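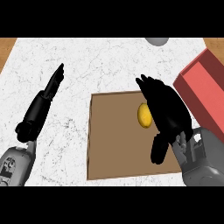
採用情報/空港・地上業務

グラークヴィル空港 旅客ハンドリングおよび運航支援スタッフ募集

掲載日:2020年6月3日

マイヤーホーファー社(Mayrhofer)は、グラークヴィル空港(Grarkville)で旅客便と小型貨物便の地上業務を受託しています。10月の冬ダイヤ開始に合わせ、旅客ハンドリングと運航支援を兼務するスタッフを募集します。日本語を使う業務が含まれるため、この募集要項は日本語と英語で掲載しています。内容に違いがある場合は英語版を優先します。

当空港は滑走路一本、ターミナル一棟の地方空港です。定期便の中心はビリエ航空(Birier)のターボプロップ機による路線で、冬のあいだはこれにチャーター便が加わります。チャーター便には日本の旅行会社が扱う団体のお客様が乗られることが多く、チェックインや遅延時のご案内を日本語で行える人が足りていません。現在の地上スタッフは30名で、そのうち日本語で接客ができるのは二名です。

業務内容

勤務時間の半分以上は旅客ハンドリングです。チェックインカウンターでの受付、手荷物の受託、搭乗口での改札、到着便のお迎え、乗り継ぎのご案内、手荷物の不着や破損があった場合の書類作成を担当します。車いすをご利用のお客様や、お一人で搭乗されるお子様の付き添いも行います。

運航支援では、搭乗者数と貨物重量の集計、ロードシートの作成補助、乗員への書類の受け渡し、駐機場との無線連絡を担当します。ロードシートの最終確認は有資格者が行います。入社後に資格を取得した場合は、本人の希望を聞いたうえで確認業務も任せます。

便数の少ない空港のため、持ち場は一日のうちに何度か変わります。朝はカウンター、昼は事務所で集計、夕方は搭乗口という勤務が普通です。除雪や機体の除氷は別の班の仕事ですが、作業の進み具合をお客様に伝えるのは旅客担当です。冬は便の遅れや目的地変更が続く日もあります。

勤務地と勤務時間

勤務地はグラークヴィル空港旅客ターミナルです。年に数回、リーゼック(Riseck)の訓練施設で研修があります。研修期間中の宿泊費と交通費は会社が負担します。

勤務は早番と遅番の交替制です。早番は始発便のチェックイン開始前に始まるため、路線バスでは間に合いません。自家用車で通勤するか、リーゼック駅前から出る社員用の乗り合い車を利用してください。遅番は最終便の到着後、手荷物の引き渡しが済むまでが勤務時間です。最終便が遅れた場合は時間外手当を支払います。

勤務表は14日前までに掲示します。掲示後の交替は、勤務責任者の承認があれば本人同士で行ってかまいません。土曜・日曜や祝日の勤務がありますが、連続勤務は最長で五日です。

応募資格

次の条件をすべて満たす方を対象とします。
・採用日の時点で19歳以上であること
・日本語で口頭の案内と簡単な文書作成ができること
・英語で業務上の会話ができ、マニュアルを読めること
・当地で就労できる資格を持っているか、取得の見込みがあること
・空港の制限区域に入るための身元確認に同意できること
・交替制の勤務ができること

空港や航空会社での経験は問いません。ホテル、旅行会社、フェリーや鉄道の窓口で働いた経験がある方は、応募書類にその内容を書いてください。旅客システムの操作経験がある場合は、システム名と使用していた期間も記入してください。

身元確認では過去の居住地と勤務先を届け出ていただきます。国外に住んでいた期間がある方は、その国の機関が発行する証明書が必要になることがあり、取り寄せに時間がかかります。内定を待たずに準備を始めることをおすすめします。証明書の発行手数料は、採用後に領収書と引き換えでお返しします。

待遇

契約は一年間の有期雇用で、双方の合意により更新します。初回の更新時に無期雇用への切り替えを申し出ることができます。給与は社内の地上職給与表により、経験に応じて決定します。早朝、深夜、祝日の勤務には手当がつきます。制服と防寒着は貸与します。安全靴は会社が指定する店で購入し、費用は会社が支払います。

ビリエ航空の路線については、空席がある場合に限り、社員向けの割引運賃が使えます。本人のほか、登録した家族一名も対象です。試用期間中は利用できません。

社員寮はありません。リーゼックの町なかに会社が借りている部屋がいくつかあり、町外から移ってくる方には最初の三か月間、優先して貸し出します。家具つき、光熱費込みで、家賃は給与から差し引きます。部屋を希望する方は応募時に申し出てください。

研修

採用後はまずリーゼックの訓練施設で10日間の座学を受けます。内容は保安、危険物の識別、チェックインシステムの操作、旅客の権利に関する規則です。講義は英語で行い、保安と危険物については修了試験があります。不合格の場合は一度だけ再試験を受けられます。その後はグラークヴィル空港で先輩社員について実務を覚えます。一人でカウンターに立つまでの期間は人によって違いますが、前回の採用者はほぼ全員が冬ダイヤの開始に間に合いました。

選考の流れ

書類選考、オンライン面接、現地面接の順に行います。オンライン面接では日本語と英語の両方を使います。遅延の案内文をその場で読み上げていただく課題がありますが、事前の準備は必要ありません。現地面接では勤務責任者と話したあと、ターミナル内を見学していただきます。遠方の方の交通費については、面接日を決める際にご相談ください。

会場での面接が難しい事情がある場合は、二回目もオンラインに変更できます。

応募方法

履歴書(英語)と志望動機(日本語、書式自由)を、当社採用ページの応募フォームから送ってください。写真は不要です。資格証や語学試験の証明書は面接の段階で確認するため、応募時に添付しなくてかまいません。募集人数に達した時点で受付を終了します。書類選考の結果は、合否にかかわらずメールでお知らせします。

以前に当社の募集に応募された方も、再度ご応募いただけます。その場合は前回の応募時期を志望動機の末尾に書き添えてください。

お問い合わせ

マイヤーホーファー社 グラークヴィル空港事業所
採用担当 ヴェロニカ・スーチ(Veronika Szűcs)
お問い合わせは採用ページのフォームからお願いします。日本語でのご質問には、日本語担当の社員が代わって返信します。空港のカウンターでは採用に関するご質問をお受けしていません。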